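The coat question

Every year I put off dealing with the winter coats until it is too late to be of any use. By the time I have decided which ones go into storage, it's nearly time to take them out again. This year I resolved to act in April, and by the middle of May I had bought a storage bag.

The storage bag is from Mesholm and cost $12. It claims to hold "up to 5 bulky garments," which I assume was tested on garments belonging to a doll. I got two in, sat on it, and heard a noise from the zipper that I have chosen to forget.

My friend Jocelyn Landry folds for a living. She used to do displays for a department store and now does the same thing for people who have moved house and can't face it. I called her for advice and she asked what I'd been doing up to now. I said I hung everything on the coat rack until the coat rack leaned. There was a long pause on the line, the kind you get from a dentist.

Her method for a puffer goes like this. Close it all the way up. Lay it flat on its back and get the sleeves straight out to the sides. Smooth it from the middle outward with the flat of your hand, then leave it alone for a minute so it can sigh. Fold the sleeves across the chest, fold the sides in, and roll from the hem toward the collar, slowly, leaning on it as you go. Then tuck the roll into the collar if the collar is big enough. She says never to use the vacuum bags for down. I own four vacuum bags. They are in a drawer with the pump that fits none of them.

I also read a thread on the subject, 428 replies long, which I can't recommend. It starts with a reasonable person asking about moths and ends with two strangers falling out over cedar. One of them had been keeping the same parka in the same pillowcase for decades and seemed to consider this a career.

The bed is the only surface in our place big enough for any of this, and it already has a job as the place where clothes wait to be told what they are. Jeans, mostly. Jeans that have been worn once and are neither clean nor dirty occupy a legal gray area in this household, and I've stopped trying to get a ruling.

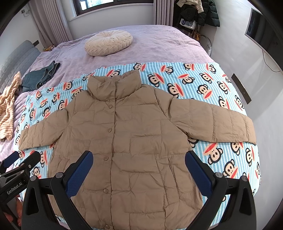
The tan puffer went first, as it's the one I like best and therefore the one I'd be most careful with. Laid out on the monkey blanket with both arms flung wide, it looked like it was about to be told some bad news. Five snaps, all done up, as instructed. I had never noticed how tall the collar stands when there's no neck in it. The monkeys, with their big red mouths, gave every sign of enjoying themselves, and the jeans stayed folded over on the left and kept out of it.

My first roll came out like a croissant, fat in the middle with two sad ends. The second was better but came undone while I was looking for something to tie it with. Jocelyn had mentioned a wide ribbon. I used the belt from a bathrobe, and now the bathrobe has a grievance.

The green hooded coat is still on the rack. It's heavy and I don't think it rolls so much as resists. I may just leave it up until December and call that planning ahead.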